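Yellow tables and black trays: setting up at Torngate

Bhupendra Jaiswal has spent most of his working life deciding where things go. He set up parts rooms for a printer repair firm, then a school supplier, and for the past while he has looked after packing and storage at the Torngate building for Clorkeck, a small company that sends out molded goods to shops and workshops. We met in the break room and walked through to the packing area, where he talked about tables, shelves and the trouble with black plastic. 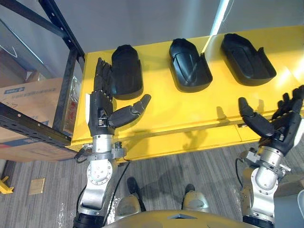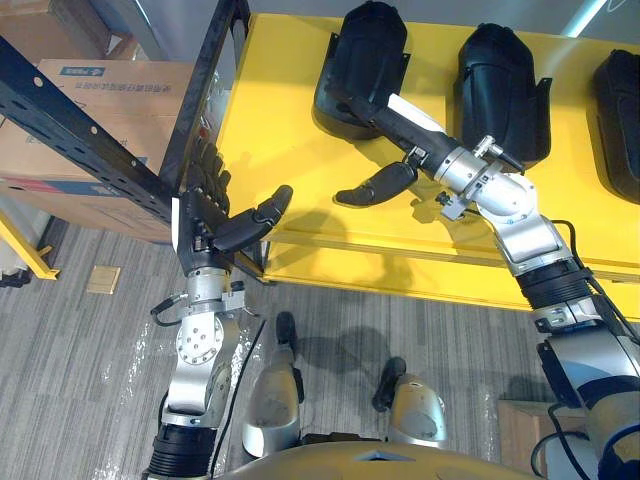
The packing area at Torngate: trays on the yellow table, and the black shelving with cardboard boxes beside it.

The first thing I asked about was the color. Jaiswal said yellow was his choice and that he had to argue for it.

"Everything we handle in here is black," he said. "Black on a gray bench is hard on the eyes by three in the afternoon. On yellow you see the edge of the part right away. If there is a chip in the rim, you see that too."

The gloss was less of a success. The overhead light bounces off the surface, and he would have picked a matte finish if the supplier had offered one in that color. People learn to stand a little to one side.

The trays are long and rounded, open at the flatter end, and have a raised rim. Around the building they are called shoes. Jaiswal uses the word himself, though the order sheets call them shells. They go out in lots of 34.

"That number came from the carton," he said. "You get two layers and the lid closes. With 35 the lid bows and the tape lifts. I didn't choose it."

His rule for the table is that parts go along the far edge, rounded end to the wall, open end toward the person. He doesn't mind if they sit at a bit of an angle. What he does mind is stacking. The rims catch on each other, and when they are pulled apart they scratch.

"A scratch on black shows from across the room. We had 800 come back one December, and most of those had been stacked by someone who wanted to save space. After that I took stacking out of the instructions altogether."

Did that mean he needed more tables?

"It meant I needed more shelves. The table is for looking and handling. When you've looked at it, it moves."

The shelving is black metal with perforated beams and posts. He prefers it to fixed shelving and has used the same type in every job. The holes let him change the height of a level when a new carton comes in, which happens more often than he would like. He buys it from Petrauskas, a secondhand dealer across town, and checks each post for bends before he pays.

"Lay it on the floor and look down the length of it," he said. "If it's twisted, leave it there. You'll never get the beam to seat properly."

The person who does most of the building is Benito Sepúlveda, who joined us partway through. He has put together every unit in the place and has his own opinions about it.

"Bhupendra draws it on paper and then I find out where the outlet is," Sepúlveda said. "So it goes up twice. First time loose, only finger tight. You push it where he wants it, he looks, he changes his mind, then you tighten."

Jaiswal agreed with this account.

The floor came up next. It is striped gray carpet, left from when the building was offices, and the two men don't agree about it. Sepúlveda would take it up tomorrow. Table legs sink into it over time, and a carton dragged across it picks up fluff along the bottom. Jaiswal wants it to stay.

"Drop a shell on concrete and you throw it away," he said. "Drop it on carpet and you pick it up and look at it. Usually it's fine. I also like that it's quiet."

"He likes that it's already paid for," Sepúlveda said.

Cardboard boxes are kept on the shelving. I asked if that was a storage spot or just where they had ended up.

"Bit of both," Jaiswal said. "A box that comes in gets used again if the corners are good. We go through 1000 cartons in a busy stretch, and I don't want to buy them all new. But a printed box has to have the old label covered or somebody will put it back with the incoming. That has happened."

He now keeps a marker and a roll of plain labels hanging from the end of the shelving, and a used box gets its new label before anything goes inside. Sepúlveda flattens the ones with soft corners at the end of the day.

Clorkeck is due to take over part of the Holisley unit next door, and Jaiswal has started drawing. He wants a second run of shelving against the long wall and a separate spot for returns, which now share space with outgoing orders. The tables there will be yellow as well. He has asked for a sample of the matte finish from a different supplier and is waiting to hear back.

Sepúlveda's request was shorter. He would like to see the room and find the outlets before the drawing is finished.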